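A Day Out at the Birdale Lab

17 August 2021

So I finally made it to the open day at Birdale! Ching-wen Tam had been after me to go for ages (she helps run the handheld gripper side of things there), and I had 994 excuses, and then a meeting got canceled and I just got in the car.

I skipped the intro talk, sorry, and went straight to the hands-on area at the back. Two kinds of gripper were out for visitors to try on tableware. The Morken is the older one, chunky and stubborn, and the Standness is the one everybody was lining up for. I do small-parts work at my day job, so spoons and plates were a nice change and a lot more humbling than I expected.

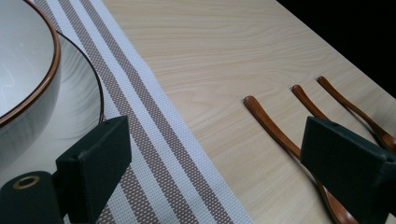
I started with the spoons, figuring they'd be easy. Nope! A round, glossy handle wants to roll the second you close on it from a bad angle, and I kept coming in too steep. Zaid Twal, who was looking after the visitors, told me to drop my elbow and come in lower along the handle, and that helped a ton. He also told me to stop watching my wrist and look at the gap between the fingers. Good advice, and I forgot it every other try.

Then we got talking about finger shape. I like a blocky finger for anything flat and I'd want something softer for handles, maybe a thin pad. Ching-wen disagrees (loudly) and says pads wear out and then you're comparing one worn pad with another. We went back and forth on that through most of a coffee.

Working with both hands is a whole other thing. You'd think you could park one gripper while the other does the job, but my left hand kept wandering off on its own, and I had to keep thinking about where the cables were too. 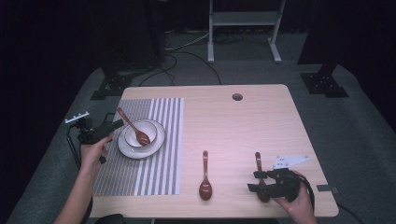
A gripper in each hand at the tableware table, one spoon already in the bowl.

If I were buying, I'd want a lighter trigger and a cable that leaves from farther back. Ye-ji Myung showed me a Nassar controller board on the next bench, and I'd have stayed longer there if the line hadn't been so long. She says they'll have a new firmware build for it in September, so I've asked her to send me the notes.

Parking is behind the building and the sign is easy to miss. Bring a sweater, they keep the AC cranked!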